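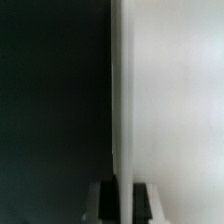 *Dark surface, pale edge and white surface, close up.*

**Brorach worktable refit: progress report to the Renaud small grants office**
26/07/2023
Prepared by Fongchan Petchrat

You asked for a report at the halfway point and said to keep it plain. The refit of the worktable area is mostly in place, it has cost more than the first plan said it would, and I'm not yet convinced that all of the money bought an improvement. I know the last report you had from us, in May, was sunnier. I didn't write that one, and I wouldn't have signed the paragraph on glare.

## Money

The grant for this phase is $1,642. The first plan put aside $500 of it for surfaces, meaning the tabletop, the backdrop and the sheets that go on the table. We have gone past that by $136. Most of the overrun is the tabletop, which Sarkwood quoted twice. The second quote was higher and I have asked them in writing what changed between the two. Their reply talks about "finish" and doesn't answer the question. I paid it to keep the work moving, and I'd like it on record that I wasn't happy to.

No further surface spending is planned in this phase. If Sarkwood sends a third figure for anything, it will come to you before it comes out of the budget.

## What has been put in

### Tabletop

The black top went on first. The argument for black was that pale items would stand out against it and that marks wouldn't show. I accept the first half. A white sheet laid on it is easy to find from anywhere in the room. As for the marks, I have wiped a lot of dark surfaces in my life and I've never met one that hid dust. We are keeping a wipe-down log through the end of the phase, and I'll send it to you whatever it says.

The May report also stated that the new top "eliminates glare." It doesn't. In the late afternoon there is a soft bright area that moves across it, and people working at the table have started shifting their papers to get away from it. That is better than the old top, which was bad all day, but a claim of elimination should not have been made on the strength of one overcast morning. Please treat the May sentence as withdrawn.

### Backdrop

The green backdrop is up behind the table. It was the cheapest item on the surface list and so far it has given us the least trouble. The room behind the table used to be shelves and coats, and anything set down in front of them got lost. A plain single color has fixed that. My only reservation is that green was picked at a meeting I missed, and the minutes give no reason for it. Gray was on the list at the same price. I'm not asking to change it. I'm asking that the choice not be described as "tested," a word which also appears in the May report, until somebody can show me the test.

### Sheets

We bought the white sheets from Flokia on a trial order. They are meant to mark out the part of the table in use, so that things get set down in one place and cleared from one place. The Flokia sales sheet promised they would lie flat straight out of the pack. Ours had to be rolled backward overnight and weighted at the corners, and the corners still lift in damp weather. Flokia has offered a replacement pack. I've accepted it, though I suspect it will be the same product with a newer label.

The idea behind the sheets is sound, and I don't want my grumbling about corners to bury that. Since we started using them, the end-of-day clearing has stopped being an argument. If it's on the sheet, it's in use. If it's off the sheet, it gets put away. Plain paper might have done the same job for less, and I intend to find out before we order again.

## Stand, small items and cables

The black stand is at the back of the table and stays there. It was moved around a good deal in the first weeks, usually by whoever wanted more elbow room, and each move meant going through the cables again. I have asked that it be left where it is until the end of the phase, even by people who are sure they have a better spot for it.
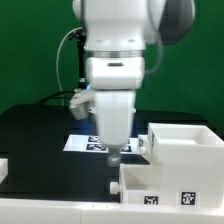

Cables are the part of this refit I would call unfinished, whatever the checklist says. The checklist has a tick beside "cables tidied." What we did was push them toward the back, and pushing is a different job from tidying. A black cable on a black tabletop is hard to see at the best of times, and I'd prefer it didn't cross the surface at all. The white one is easier to spot but needs a large loop, and a large loop gets caught on sleeves. I have taken the tick off. What I want is:

- clips along the back edge of the table
- the slack gathered up on the stand side
- a label at both ends of every cable, in handwriting a stranger could read

The clips are already in a drawer, bought under an earlier budget. Only the time to fit them is missing.

Small metal items live at the back as well, near the stand. We tried a tray for them, and the tray filled with pens. They now go straight on the table behind the working area. It looks less organized and so far it seems to work better, although a month is a short time to judge by.

## Edges and panels

There has been some back and forth about edges. My view is that any pale edge next to a dark surface will show every knock, and that we should expect to be touching up before the year is out. Sarkwood says their edging needs no upkeep. I've asked for that as a written guarantee and have been sent a brochure.

The advice I'd give anyone doing a similar refit is to run a thumb along every edge before signing for delivery. We didn't, and one corner had to be sanded down after it snagged a sweater.

## What has slipped

The plan had the room finished by now. It's 2 weeks behind. One of those weeks was Sarkwood's delivery and the other was ours, spent deciding which way around the table should face. I don't think that week was wasted, but it wasn't in the plan and I won't pretend it was.

The storage survey hasn't started. I would rather drop it from this phase than rush it and hand you a page of guesses.

## Before the next report

1. Fit the cable clips and finish the labels.
2. Try plain paper next to the Flokia sheets, under the same use, and write down which one people reach for.
3. Get a straight answer from Sarkwood on the second quote.
4. Send you the wipe-down log in full.

One decision is needed from you. If the storage survey is dropped, the hours set aside for it could go to the cables and the paper trial. I'd like a yes or no on that in writing before we move any of them.

Fongchan Petchrat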